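Ma chienne sait enfin attendre devant une porte ouverte

Bon, je vous avais promis des nouvelles de Sotelo et je vous ai laissés sans rien pendant des semaines, pardon ! Pour celles et ceux qui arrivent maintenant : Sotelo est une chienne croisée de quatre ans, haute sur pattes, beige avec une oreille qui tombe et l'autre pas, et elle est chez moi depuis le printemps. Elle a un flair incroyable, une passion pour les flaques, et jusqu'en octobre elle avait aussi une manière bien à elle de franchir les portes, c'est-à-dire comme un boulet de canon, avec moi derrière au bout de la laisse.

J'avais essayé de régler ça toute seule. Je m'étais lancée dans les vidéos, j'avais rempli un carnet, j'avais même collé un horaire sur le frigo. Résultat : une chienne qui s'asseyait divinement dans la cuisine et qui oubliait tout dès que je touchais la poignée. C'est Elvira Bedoya, ma voisine du dessous, qui m'a parlé du travail au nez. Son vieux Clovik (un teckel à poil dur, neuf ans, un caractère de notaire) en fait depuis des années et je l'avais toujours vu fouiller les massifs de la résidence sans comprendre que c'était un exercice.

Je me suis donc inscrite au groupe du lundi soir, chez Caoimhe Ó Ceallaigh. Elle donne ses cours dans un ancien dépôt de matériaux, sol froid, portes coulissantes, une acoustique de piscine. J'avoue qu'en arrivant j'ai eu peur. Cinq chiens dans un hangar qui résonne, dont la mienne qui chantait déjà sur le parking... Caoimhe nous a fait attendre dans les voitures, coffres ouverts, et on est entrés chacun à notre tour. Pendant le premier passage de Sotelo, on n'a strictement rien demandé. Elle a fait le tour de la salle au bout de sa longe, elle a reniflé les murs, les pieds des chaises, mes chaussures, et au bout d'un moment elle a soufflé par le nez, un grand coup, et elle s'est mise à marcher normalement. J'en avais les larmes aux yeux, je vous jure.

Le principe du jeu est tout bête. On cache une friandise dans une boîte en carton, on laisse le chien chercher, et quand il a trouvé on en rajoute une là où il a le nez. On ne parle pas, on ne montre pas du doigt (c'est dur, j'ai les bras qui partent tout seuls !). La semaine suivante on met plus de boîtes, puis des boîtes dans d'autres boîtes, puis on cache derrière une planche ou sous un tissu. Sotelo, qui à la maison abandonne un puzzle pour chien au bout de trente secondes, est restée sur une cachette difficile sans se décourager, à faire des allers-retours de plus en plus courts - on voyait presque l'odeur se dessiner.

Et les portes, alors ? J'y viens. Avant chaque recherche, le chien patiente derrière un seuil. Caoimhe ne donne aucun ordre. Elle ouvre un peu, et si le chien se jette en avant, elle referme doucement. S'il reste sur ses quatre pattes et jette un regard vers son humain, la porte s'ouvre en grand et la recherche commence. Sotelo a mis deux séances à comprendre. À la troisième elle tremblait d'envie, mais elle a tourné la tête vers moi. Vers moi ! Il y avait du poulet de l'autre côté et elle m'a demandé mon avis.
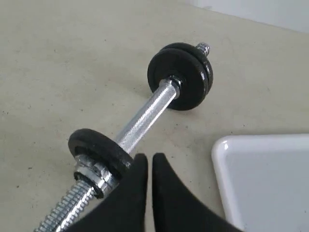 À la maison j'ai repris exactement la même chose avec la porte d'entrée, en commençant par des sorties où on n'allait nulle part. Ouvrir, attendre le regard, lancer une croquette sur le palier, refermer. Le facteur a dû me prendre pour une folle. J'ai fait ça en pyjama, en manteau, avec le sac de courses, avec le parapluie, et chaque nouveau détail remettait un peu le compteur à zéro. Le parapluie surtout. Mais on avance, et samedi dernier Elvira est montée avec Clovik, j'ai ouvert en grand et Sotelo est restée là, l'arrière-train qui balançait dans tous les sens, à attendre que je dise « oui ».

Petite parenthèse matériel, puisque Nelly Rivadeneyra me l'a demandé en commentaire : j'utilise une longe en biothane de cinq mètres, un harnais en Y, et des boîtes à chaussures récupérées. Pour les friandises, des dés de poulet cuits à l'eau, minuscules. J'avais acheté un tapis de fouille assez cher au début et elle préfère largement une vieille serviette roulée, donc commencez par la serviette.

Autre question qui revient, celle de l'âge. Clovik a neuf ans et il est toujours le premier à trouver, avec une lenteur magnifique. Dans le groupe il y a aussi Tolletti, la bergère d'Octavio Echeverri, qui a peur des hommes à casquette et qui travaille toute seule avec les autres chiens dehors. Chacun fait à son rythme, et je trouve ça formidable à regarder, presque autant que quand c'est notre tour.

Le mois prochain on attaque les recherches en extérieur, sur un terrain plein de vent et de crottes de lapin. Je ne me fais aucune illusion sur les lapins ! Je vous raconterai. Et si quelqu'un a une astuce pour le parapluie, je prends, les commentaires sont ouverts.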